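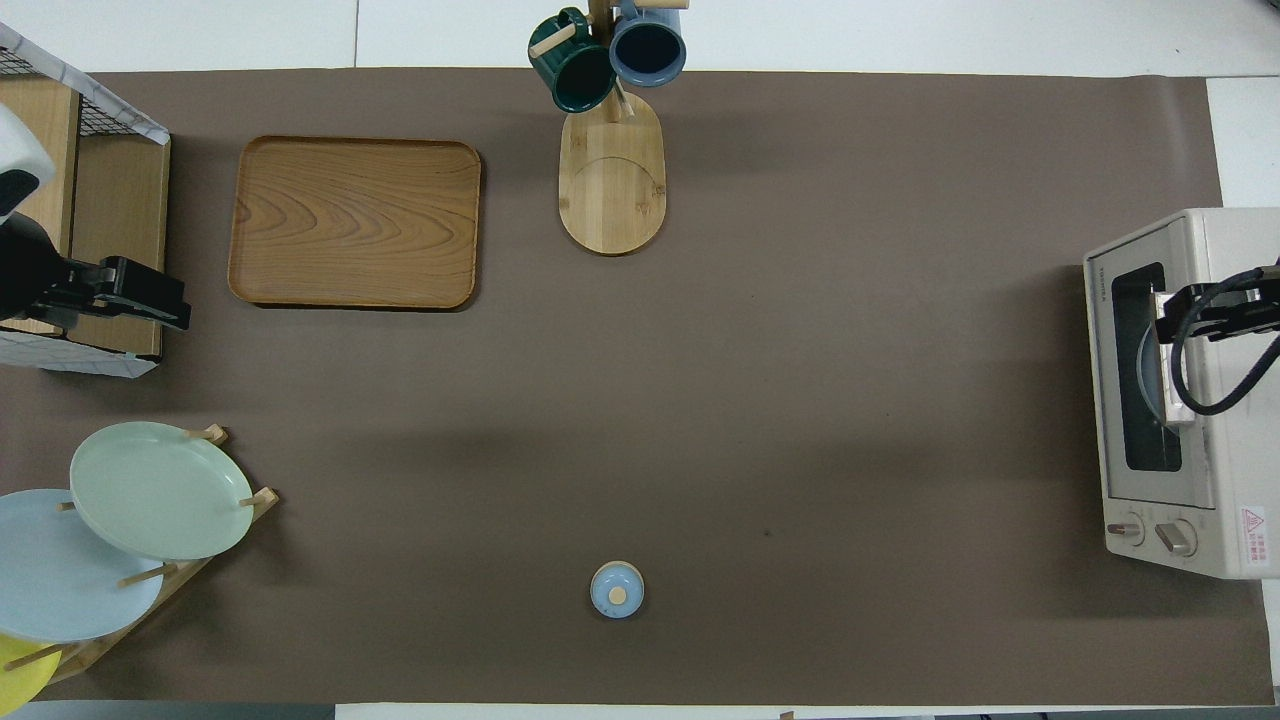

Figure 7.1 A wooden serving tray and a mug tree on a dark mat.

Chapter 7
Packaging and the Artist's Label

Wine is one of the few foods sold in a container that many buyers keep. A bottle may stand on a shelf for years before it is opened, and the box it came in may stay in the house even longer. Producers know this, and a good number of them pay artists to design labels, cartons and gift boxes.

This chapter looks at how such work is ordered, priced and printed. The main case is Bustholm, a winery with 36 acres of vines outside Pundalstead. In its second decade the owner, Karim Bataineh, asked the painter Yufang Cui to design a box for the estate's oldest red. The first run was 200 boxes. Each held 2 bottles and carried a detail from one of her river paintings on the lid.

The agreement between them was short. Cui kept the copyright and the original canvas. Bustholm received the right to print the image on one vintage only, and had to ask again for the next. Section 7.2 gives the main terms and compares them with the contract used by Birnura, a larger firm that buys all rights for a single fee.

Printing caused more trouble than the contract. The blue in the painting came out gray on uncoated board, and the printer, Sihan Liang, made three sets of proofs before the color was approved. The delay moved the release from September to October. Section 7.3 covers paper, ink and proofing.

Before you read on, review these terms from Chapter 6: vintage, back label, license, print run. You will also need the cost table in Section 6.4.

7.1 Who Orders the Work

In a small winery the owner usually picks the artist. In a larger one the choice passes to a brand manager, who works from a written brief. The brief states the size of the box, the number of colors, the text required by law and the date the files are due.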